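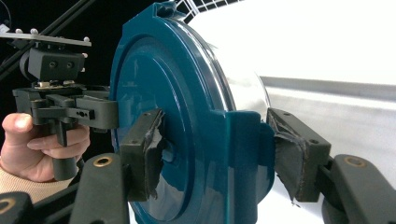

3.2 Containers and lids

Food storage in the participating homes was recorded during visits in December. Across 30 kitchens we listed 1,371 containers and lids kept for dry goods or leftovers. Pieces were entered one at a time, and a lid was matched to a body only when the two closed fully.

Round containers with plastic lids were the most common type in both Tefera and Bundolau. Households tended to keep them assembled, while rectangular ones were stacked with the lids stored apart, often in a different drawer. Of the lids listed, 119 had no matching body anywhere in the kitchen. Most residents knew about these and said they kept them in case the other part turned up.

Figure 2. Round teal lid with a raised rim and a small tab at the edge, with a translucent container body behind it.

Lids with a tab were coded separately from plain ones. Several residents told us they looked for the tab first when opening a container, and some turned the container on the shelf so that it faced outward. Color also mattered. In homes where the bodies were all clear, the lid color was the usual way of telling flour from sugar, and written labels were uncommon. Where two lids had the same color, residents went by the size of the container or its place on the shelf.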